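5.2 What the benefit crowds paid for 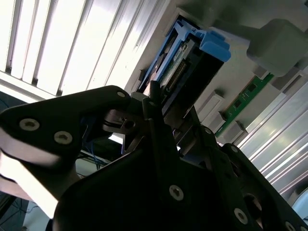 Figure 4. Gripper and computer chassis.

Sivaprasad Rai objected, on reading a first draft of this section, that we had written as if people went to benefit concerts to give money, when half the hall at Annamalai had come to hear the one song and would have paid the same for a flood, a famine or a new roof. He asked that we say so early. We have put it near the top, and the rest of the section is largely an attempt to find out how far he is right.

Our material comes from two benefit nights held in September, one at Annamalai and one at Plokent. Both were one-off shows by a singer who had moved away from the area and become well known elsewhere. The Annamalai show sold 3,441 tickets and the Plokent show 2,052. Both were described on their posters as intimate. Plokent has a hall that holds 2,000 people, and we did not pursue the question of where the others stood.

Buyers at both shows were offered a box, at the point of payment, in which they could write a few words on why they were coming. Most left it blank. Those who filled it in tended to name the singer first, a particular song second, and the cause third, when they named it at all. One buyer at Plokent gave the cause as "Plokent." Several gave the name of a different charity, with great warmth. We coded these as charitable intent, on the view that wanting to help the wrong people is still wanting to help.

The answers change once the evening is over. In interviews carried out as people left the hall, the cause moved up to first place and the singer dropped to second. People who had told us at the box office that they were there for the encore now said they had been thinking about the appeal for weeks. We do not believe they were lying. A speech had been made from the stage between the sixth and seventh songs, the lights had gone up a little, and a bucket had gone past. It is hard to put coins in a bucket and go on believing you came for the drummer.

The bucket deserves a word of its own. At Annamalai it came round after the speech and before the best-known song, so anyone who wanted to stay for the song had to be present for the bucket. At Plokent it was placed by the exits, where people could admire it on their way past. The Annamalai buckets took more per head, by a margin we report in Table 6. The organizers at Plokent put this down to the weather.

There is also the matter of civic pride, which earlier work on hometown shows treats as a kind of background noise. In our interviews it was closer to the main act. Both towns were at the time competing for the same regional arts title, and both singers mentioned this from the stage, to louder applause than either got for the charity. At Plokent the crowd went on to boo the name of Annamalai. We had no code for booing and have entered it under "other engagement."

Natnael Gebremichael, who ran the exit interviews at both sites, suggests that the three motives (the star, the town and the cause) should not be ranked at all, as people seem to hold them together without any strain until a researcher turns up with a form. We have some sympathy with this. It would, however, leave the section without a table.

A few limits should be noted. The Zeltis ticketing records do not separate people who bought one ticket from people who bought for a group, and the person filling in the box may have been speaking for a cousin. The Plokent support act, Anel, drew a following that left before the main set and so before the speech, and their exit interviews read quite differently from everyone else's. They are included in the totals and discussed in 5.3. Finally, the interviewers wore lanyards in the same color as those of the charity staff. A number of people tried to give them money, and this was passed on.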